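Reviews > Picking Kits > Galleries > Skokell Starter Kit

Skokell Starter Kit: the gallery page
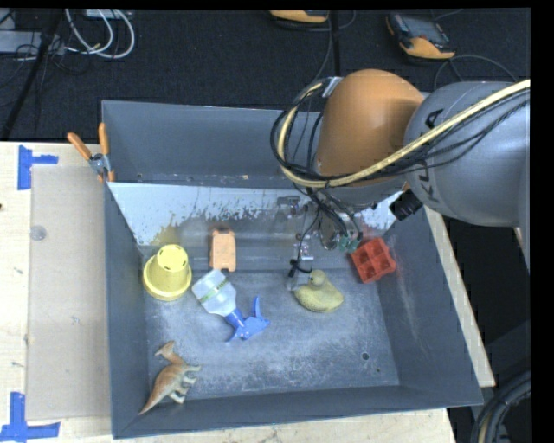

Posted in March by Tatness Bench Reviews | Filed under: picking kits, hands-on

Duck, dinosaur, spray bottle, yellow cup and the red tray with the four square pockets, all in the gray bin with the arm reaching in from the right. The dinosaur has the front left corner to itself, and I'm already rooting against it.

OK, so! The Skokell Starter Kit. A lot of you wrote in after the short post last month asking for a proper look at the work itself, so this is the gallery page to go with the full review. I'll keep it to my notes on the bin and what's in it, and the long stuff (install, licensing, the argument I had with the calibration wizard) is in the main write-up.

Quick catch-up if you're new. Skokell sells this as an add-on. You bring the arm, they send the software, a little interface box and a setup guide, and the idea is that you can drop mixed things in a bin and have the arm pick them out one at a time without anyone teaching it each item. I ran it for 2 weeks at the Tatness shop and logged some 600 pick attempts. The license tier I tested tops out at 2000 picks a month, so I had room to be sloppy, and I was.

First thing I want to talk about is the bin. The guide says to use a matte plastic tote, and I get why, but every shop I've ever visited has beat-up metal bins and I wanted to know how the kit would do with one. The floor in mine is all scuffs, scratches and cloudy patches, and the metal up by the back wall is shiny enough to throw a yellowish reflection above the cup. Depth cameras hate that kind of thing. In my first couple of sessions Skokell kept proposing grasps on bits of bare floor, very confidently! There's a "background capture" step that I'd skipped (page one of the guide, my own fault) and running it with the bin empty cleaned up most of that. If you buy the kit, do the background capture. Then do it again whenever you change the lights.

The spring clamp on the top left corner of the bin, the one with the orange handles, is not in the box. Neither is the blue tape on the table. I'd put both on your shopping list anyway, because the software wants the bin in the same spot every run and it will not tell you when things have shifted a little. It just gets worse, slowly, and you sit there blaming the gripper.

On to the objects, in the order I'd rank them for misery.

The spray bottle is the worst. See-through whitish body, a label strip across it, blue trigger head with that lever sticking up... it's three problems wearing one cap. Lying on its side it should be a nice long shape to grab, and Skokell does find the long axis most of the time, but the see-through part comes back patchy on the depth view and the suggested grip slides up toward the neck. I ended up setting a keep-out margin near the head, which is a slider in the advanced tab. It helped a lot. I wish it was on by default.

Second worst is the dinosaur. Long tapering tail, legs out to one side, crested head. The kit kept wanting the tail. I mean, I understand, it's the skinniest part and it looks very grabbable, but you pick a thing up by the tail and it swings. There's a "prefer center of mass" setting and you should turn it on and leave it on.

The duck was a joy. Small round head, plump body, and the kit went for the body nearly every time. If you want a demo to show your boss, bring a duck.

The upside-down cup I'd call fine. The closed end with the little slots is up top and the wide rim is down at the bottom, and the software sees a clear shape. It's close to the left wall, though, and wall clearance is where Skokell gets timid. It will pass over an object near a wall and go after everything else first. That's a sensible habit, just slow. Masanja, the other kit I tried, goes for wall objects right away and bumps things, so pick your poison.

The light orange piece with the rounded corners and notches, and the red tray, are both about edges. The tray is tilted near the back right corner, and I had hoped the kit would hook one of the inside walls of the two-by-two grid. Some runs it offered exactly that and some runs it wanted the outer edge. I couldn't find a setting that made it choose, and support said it's being looked at.

One tip on cabling, which has nothing to do with Skokell. With a thick hose and a bunch of thin black cables running along the arm, check your slack before you start a long run. Put the arm in its deepest reach, look at every loop, then do the same at the far corner. I stop at 200 picks and check it all over again. Boring, but so is replacing a connector.

Would I buy it? For a small shop with an arm already on the bench, yes, I think I would, on the monthly plan. For anything with a lot of clear plastic I'd wait for the next update. The Pusberg demo room has a kit set up if you want to try your own parts first, and they're pretty relaxed about people turning up with a box of weird stuff. Mornings are quieter.

Comments are open, and if you've got a trick for trigger bottles, please, please share it.

Related

Skokell Starter Kit: full review
Masanja vs. Skokell on shiny bins
Background capture, step by step
A visit to the Pusberg demo room
Clamps, tape and other cheap fixes for your bench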